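Can machines do chores yet? (kitchen and shop floor, both welcome)
Home Automation Talk > General
Started 2021-06-30

Uvalel wrote:
My sister asked me over dinner when she can buy something that unloads the dishwasher, and I started to say "five years" and then remembered I said five years in 2011. So where are we really? I don't mean vacuums. I mean picking up a cup, putting it on a shelf, and going back for the next one without me standing there.

Pernum wrote:
Nowhere close. I run second shift at a place that molds plastic lids and we have 2 arms on the packing line. They're great! Same lid, same spot, all night long. Then somebody bumps the tray over by an inch and I'm walking across the floor to hit reset. Your sister's dishwasher is that inch, every single time.

Coder wrote:
I think Pernum is describing old-style arms though. Nobody taught those to look at anything. The stuff I play with in the evenings is all learned in simulation – you let it practice the same pickup over and over with the cup in a new place each time, and you go to bed. My last batch was 1209 tries overnight, and I didn't have to sweep up any broken mugs, which my wife appreciates.
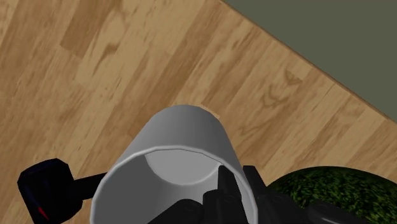

What I keep going back and forth on is how to grab a cup at all. One finger inside and one outside, pinching the wall, is simple and it doesn't care much how wide the cup is. But a real mug has a thick lip, or it's greasy, or it's got an inch of cold coffee in it. The sim doesn't know about any of that unless I put it in, and I'm lazy. So I'd say picking up is nearly there and everything after picking up is a mess.

Georgiou wrote:
"Nearly there" in a simulator. Come on. I can do a backflip in a video game.

Coder wrote:
Fair, but you also didn't learn to drive on the freeway. You start someplace where crashing is free.

Georgiou wrote:
Sure, and then you drive on the freeway, and that's the part I never see. I fix commercial dishwashers for a living. Up to 40 racks an hour at a busy place, and the kid unloading them grabs four wet glasses in one hand while talking about his truck. Show me that and I'll be impressed.

Uvalel wrote:
I don't need four glasses in one hand! I'd be fine with one cup a minute while I'm at work. Slow is okay in a house. Is slow okay on your line, Pernum?

Pernum wrote:
No, slow gets you unplugged. But you've got a point, I was thinking like a factory. At home I'd put up with slow. I would not put up with 98 out of 100, because the other two are on my kitchen floor and the dog is barefoot.

Coder wrote:
Buy plastic cups :)

Georgiou wrote:
So the robot works if we all eat like we're at a picnic. Got it.

Uvalel wrote:
I'm telling my sister ten years – and sending her a link to this thread. Coder, if you ever try it with a real arm, post it here, even if it goes badly.

Coder wrote:
Will do. I've been pricing used ones since April and keep closing the tab.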